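# Sorting the Brick Boxes – Gallery

Welcome to the gallery page of our small brick club in Prorwood. In January we decided to bring order into the old collection, which came to us in bags and shoe boxes from three families. Mackenzie MacDonald made the first inventory and stopped at 697 pieces, because it was late and the tea was finished. The full collection must be near 2000, but this we will know only in spring.

The rule is simple. First we divide by color, then by shape, and only at the end by size. Lamisi Amegashie wanted to start with the shape, and we tried it for one evening. It was slow work for the eyes, so we returned to color. Wheels, windows and little doors go in a separate box with the name Riquelme on the lid – it is the name of the family who gave them to us.

Green is the most difficult group. In the older sets there are many greens, and under a yellow lamp they look the same. We now sort them only by daylight or under a white lamp. If you are not sure about a piece, please put it beside another green one and compare before you choose the compartment. Pieces with bite marks are also welcome, they go to the box for the youngest builders.

## Trays

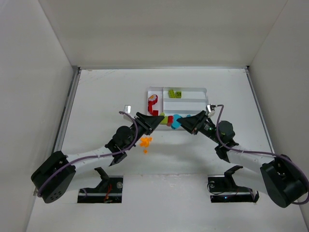

*Two greens side by side in the white tray, the lime one on the left and the olive one on the right.*

The trays with low walls are the best for small pieces, the fingers can enter easily. For the long plates we still use the deep drawers from Cluvmont, and they are almost full.

If you have bricks at home that wait for a new owner, write to Lamisi. Mixed bags are fine, and you do not need to wash them before. Next we will start with the gray pieces.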